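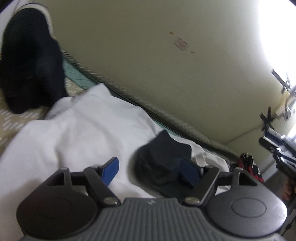
Serviette de bain Lill, blanche

Publié le 24 mai 2019 par Reet Vītola

La Lill est la grande serviette blanche de la gamme Ranholm. Tissu éponge 100 % coton, bords ourlés, étiquette d'entretien cousue sur le côté. Elle convient à un usage quotidien, à la maison comme en location meublée.

Référence : 3810
Coloris : blanc uniquement
Lavage : 60 °C, séchage en machine possible à température moyenne

Laver la serviette seule avant la première utilisation. Elle perd un peu de peluche pendant les premiers lavages, puis cela s'arrête. Ensuite, elle passe avec le reste du blanc. Les chaussettes noires et les vêtements foncés se lavent à part – une seule chaussette oubliée dans le tambour suffit parfois à griser tout le linge. Pas d'adoucissant, qui réduit l'absorption.

Pour le pliage, étaler la serviette sur un lit, la plier en trois dans la longueur, puis en deux. Une pile de 13 serviettes occupe environ 100 cm de hauteur d'étagère.

La version Tukoson, plus fine, sèche plus vite mais absorbe moins. Le drap de bain Vendiscombe reprend le même tissu dans un format plus large, de nouveau disponible en octobre.

Retours acceptés sous 14 jours, article non lavé et étiquette en place.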